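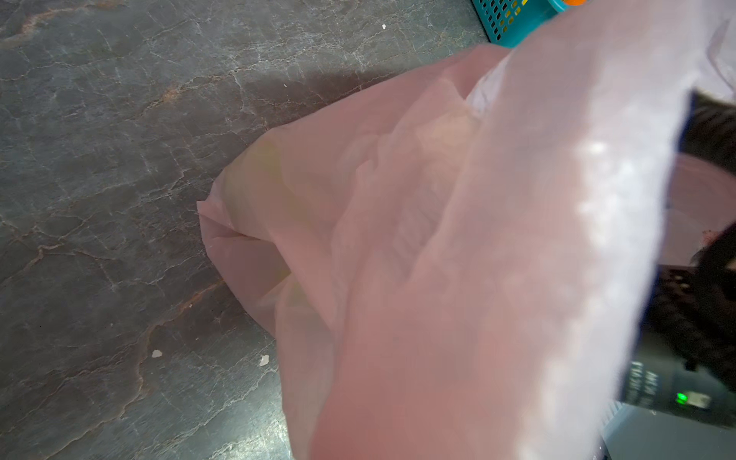 Open day at the Jornuma kitchen, Drirnton

We came by bus from Rocha, which takes 35 minutes, and the door was already open. The kitchen is smaller than I expected. In one part they show how they unpack the groceries for the Gotavum lunches, and I stayed there the longest.

The work surface is dark gray with light veins and rusty streaks, very beautiful, but every white crumb is visible on it. A pink plastic bag was lying there, so thin that something yellow-green showed through. Behind it they keep a teal basket with small holes in the side. I would like to have the same one at home.

The lunch costs 4 euros and one must book it before. We had not booked — so we ate our own bread outside. The next open day is in February.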